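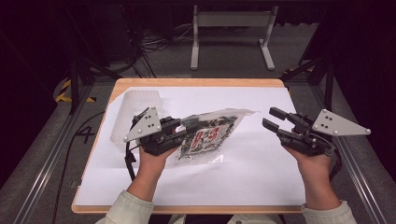
Table paper

Table paper is plain paper laid over a table to keep the top clean, to give you a fresh surface to work on, or to save washing a cloth. It goes by other names too: cover paper, banquet roll, and in my family just "the sheet". I've been keeping notes on household paper for years and this is easily my favourite entry, so forgive me if I go on a bit.

Origins

People were putting paper under messy jobs long before anyone sold it for the purpose. Old newspapers did the work for most homes (and still do in mine when I'm painting), but newsprint has one big fault, which is that the ink rubs off on whatever you set down. Plain paper on a roll got round that. Cafés took to it because you could pull off a length, clip it down, and bin the lot when the diners had gone. Some of them let you draw on it, and I have a soup-stained map of a walking route that I tore off a café table in Brurkmont and have never had the heart to throw away!

Types

White paper is the one most people picture. It shows up crumbs, pins, beads and small screws very nicely, so it's popular for sewing and model making as well as meals. Brown kraft paper is tougher and hides stains, but you lose small dark things on it. Then there's paper with a thin plastic backing, sold for parties, which stops spills getting through to the wood. I find it slides about terribly, and most places won't take it for recycling because the two layers can't easily be pulled apart.

Embossed paper has a pattern of little dots or weave pressed into it so that it looks more like cloth. It's pretty, but hopeless to write on.

Weight and size

Paper weight is given in grams per square metre, usually shortened to gsm. Ordinary office paper is often 80 gsm, and thin banquet rolls are lighter than that. For a craft table I like 150 gsm, as it lies flat after a day or so and puts up with a damp brush. Go much heavier and it fights you at the corners.

Width matters more than length. My own table is 83 cm across, and for ages I bought rolls that were just too narrow and had to tape two strips together, with a ridge down the middle that every pencil found.

Laying it

Unroll the paper with the curl facing down. The ends want to lift otherwise, and you'll be holding them with mugs all afternoon. Some people run tape right round the edge, but I only tape the corners, with the low-tack sort decorators use, and I take it off slowly. Ordinary sticky tape left on a waxed or varnished top for a week can lift the finish, as I learned on a borrowed table (sorry, Riku). Steam or a wrung-out cloth on the back will calm a stubborn crease, though test a scrap first.

Riku Wada and I once papered every table in the hall at Pranetdale for a November craft fair. It took us 3 hours, mostly spent hunting for the scissors.

After use

Clean plain paper can go in with the paper recycling. Greasy or food-covered sheets generally can't, although uncoated ones will rot down in a compost heap if you tear them up small. Sheets with only a few marks get turned over in my house, and after that they become wrapping paper, seed-pot liners or shopping lists.

See also: butcher's paper, oilcloth, place mats, drawer liners

Last revised 21 May 2022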